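Student Project Report: Midsummer Bonfires in Dradgate
Vinzenz Schwaiger
May 2024

1. Background

Dradgate has lit a midsummer fire on the hill above the Rainer brook for as long as the parish book goes back. The oldest entry I found lists wood, beer and a fiddler. The neighboring village of Avgate kept its own fire until the school there closed, and its families now walk over for the evening.

2. Method

I read the parish book in March and then sent a short survey to every household in both villages. 603 forms went out and 46 came back. I also talked with five older residents at their homes — each talk lasted up to 2 hours.

3. Findings

Most people who answered said they go for the food and the singing. Jumping over the embers is still done, mainly by couples. The custom of throwing a wreath of herbs into the fire was known to all the older residents, but few of the younger people had heard of it. Two songs are left from a longer set, and the words differ between the villages.

4. Limits

The return rate was low, and Avgate is underrepresented. Recordings of the songs are not included because one singer asked me to leave hers out.

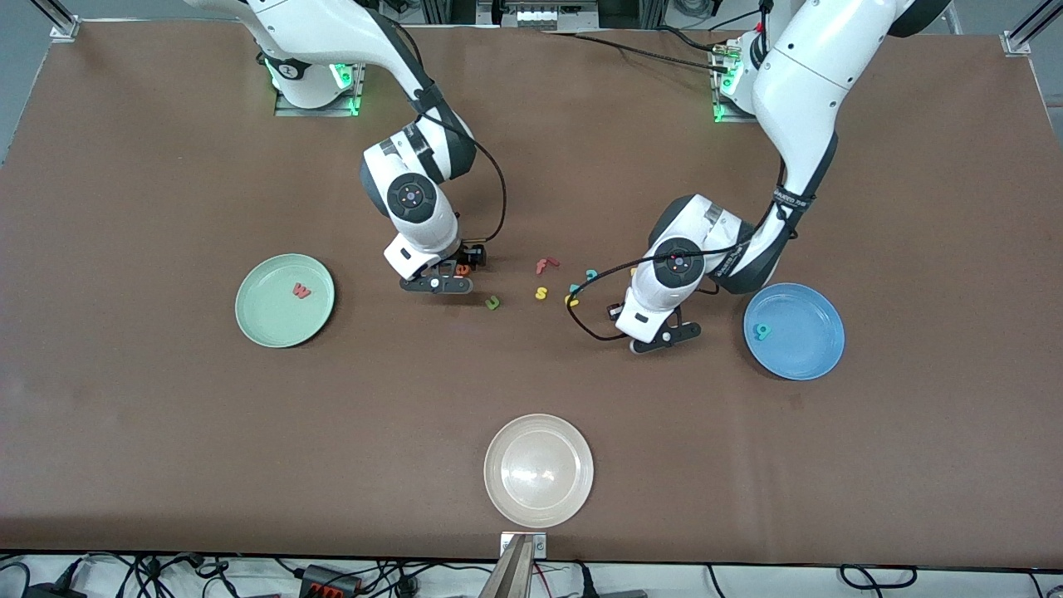

Fig. 1. Tabletop with plates and foam letters.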